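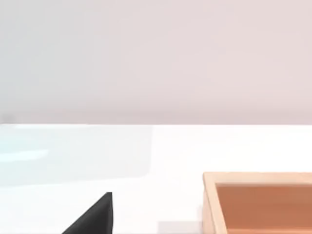

Simulated rollouts rank my policies backwards. Is my method wrong or just my simulator?
Posted by marrowgate in Robot Learning > Evaluation

I have 18 checkpoints of the same manipulation policy and not enough arm time to test them all on hardware. So, like everyone with more GPUs than robots, I built a simulated copy of our table and let the policies loose in there. The task is putting things in a wooden tray. A toddler would be bored by it.

The total is 3,186 simulated episodes. I also ran 16 of the checkpoints on the real arm (the other two tried to leave the table, and I value the table). The rank correlation between simulated and real success is slightly negative. I could do better by sorting the checkpoints by file name. I checked, and I do better sorting by file name.

The physics seems fine. Replaying real joint trajectories in sim puts the gripper where it ought to be. What differs is the look of the wrist view: our lab wall is beige and lumpy, the simulated one is smooth pinkish gray, and the simulated tabletop is a lot whiter than anything we own. There's also a see-through bluish patch on the left part of the table in the render that I haven't tracked down. The tray looks good. I spent a week on the tray.

Is there an accepted way to tell whether the visuals are what's breaking the ranking, before I spend June remodeling a wall?

Woo-jin So
Accepted, 39 votes

Yes, and you can do most of it without touching the simulator.

Take the real episodes you already have. Replay the logged joint states in sim and render the wrist view at each step, so you get pairs of real and simulated images with the arm in the same pose. Feed both to each checkpoint and compare the predicted actions. You don't need success or failure for this, only how far apart the two actions are.

Then look at the gap per checkpoint. If it is large for the ones your sim ranks too low and small for the ones it ranks too high, the visuals are your problem. If the gap is the same size everywhere, go back and look at contact, particularly finger friction and how the object settles. Replaying joint trajectories tells you the arm goes where it should. It says very little about what happens once the fingers are holding something, so I wouldn't call the physics fine yet.

If it does come out visual, swap one thing at a time. Paste the real background behind the rendered gripper and tray, rerun the comparison, then put the rendered background back and change the table color. When we did this on the Salian benchmark, the background was most of the gap and the objects hardly mattered, which was a blow to the person who modeled the objects.

Fix the blue patch first anyway. A translucent area like that could be a leftover plane or a material with its alpha set wrong, and you don't want to be studying the effect of a bug. Hide the objects in the file one by one until it goes away.

Also, how many real trials per checkpoint? If they all succeed at close to the same rate, your real ranking is mostly noise and the simulator is being blamed for disagreeing with a coin.

marrowgate
replying to Woo-jin So

Ten each. Most of them land between six and eight successes. I see the problem now and would like it not to be mine. Will do the paired renders on Monday.

bandley_refugee
2 votes

Just randomize everything. Wall color, lighting, table, camera, all of it. We did that at Bandley and never had this issue.

Woo-jin So
replying to bandley_refugee

That helps if you're training in sim. The policies here are already trained and only being evaluated, so random walls would average over a lot of rooms the robot doesn't live in. Did you compare against real rankings?

bandley_refugee
replying to Woo-jin So

We didn't have a real robot

tolliver_k
7 votes

Seconding the question about trial counts. Before blaming any wall, bootstrap your real results and see how often the top checkpoint stays on top. With ten trials apiece I'd expect it to move a lot. Pick four checkpoints that are clearly different (one bad, one good, two in between), give those all your arm time, and see if the sim can at least sort four things. Sorting 16 near-identical ones is a lot to ask of it, and the file name method won't hold up in review.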